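Vokcombe Opens Its Home Task Collection to Outside Labs

HAVBERG, January. Hi, everybody. I run the collection program at Vokcombe, and I asked if I could write this announcement myself instead of handing it over to the people who usually do these (they said yes much faster than I expected!). The news is that we're opening Pamach, our library of household robot demonstrations, to university labs and small companies outside our own walls. The first release has 2,000 demonstrations in it, all of them done in furnished rooms, with a person guiding the arm from start to finish.

If you've never sat in on one of these sessions, they're slower than you'd think. An operator gets a short written task, something like "put the soft item on top of the cabinet" or "move the cup to the other end of the shelf." She takes the controls, does the task once, and stops. Then somebody moves things a little, and she does it again. And again! We keep the camera views, the joint positions, how far the fingers are open, and the sentence that describes the task, all on one clock. A learning system gets trained on the whole pile later, and the hope is that it can handle a cabinet it hasn't met before.

We went with living spaces from the very beginning, and I'll admit it made my life harder. A lab bench is lovely to work on. It's flat, it's the right height, and the lights are where you want them. But people don't keep their shoes and dish towels on lab benches, so we set up among sofas and cabinets and rugs, with strong wall colors and ceiling lights that glare a bit, and we let the arm work around all of it.
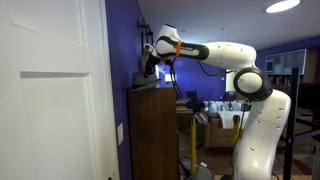

Danai Athanasiadis told me she had expected the heavy things to give her trouble and ended up losing most of her patience to the soft ones. A mug is the same mug every time, she said, but cloth folds differently each time you let go of it, and she'd take a whole afternoon of mugs over an hour of felt.

I think she's right, and it's why soft objects get more room in Pamach than I first planned. Slippers, socks, oven mitts, knitted hats, that kind of thing. When you pinch felt, it gives, and the fingers have to close further than they would on something hard. Where you pinch it matters too. We ask operators to vary the grip on purpose, so there are pickups by the edge, pickups from the middle, and plenty of plain bad pickups where the item slides back out. We kept the bad ones! They're marked as failed attempts, with a note on where the operator thinks it went wrong, and you can filter them out if you'd like a cleaner set.

A few details for the people who will skip straight to them (I'm one of you). The release covers 16 task families, from placing and lifting to opening doors and drawers. Each demonstration runs roughly a minute, though the drawer ones drag. Every task was done by at least 3 operators, and we did that after noticing in our early tests that the system was picking up one person's habits, including a funny little pause she makes before letting go. Heights vary quite a bit, too. Some tasks happen low down near the floor and some on top of furniture, where the arm has to reach across and come in from above.

Labeling is being handled by our partners at Haugland, who check every clip against its written task before it goes in. They've been wonderfully picky. A clip labeled "place on cabinet" got sent back to me because the item was still being held when the recording stopped, and fair enough, that isn't placing. We re-recorded it along with a whole batch from the same session, and the stop rule is now written down: hands off the controls only after the fingers are open and the arm has backed away.

Labs that want access can apply through the Pamach page on our website. There's no charge for teaching or academic research, and small companies can ask for a 2 month trial before deciding on a license. Please tell us which tasks you care about when you apply, as we're putting together the list for the next round right now and I have far too many opinions of my own on it already. Folding is on there. So are zippers, which Danai has asked me to think over again.

Questions from reporters and labs can go to the collection desk at Vokcombe in Havberg. Mornings are best, before the sessions start, and we're glad to set up visits for anybody who wants to try the controls.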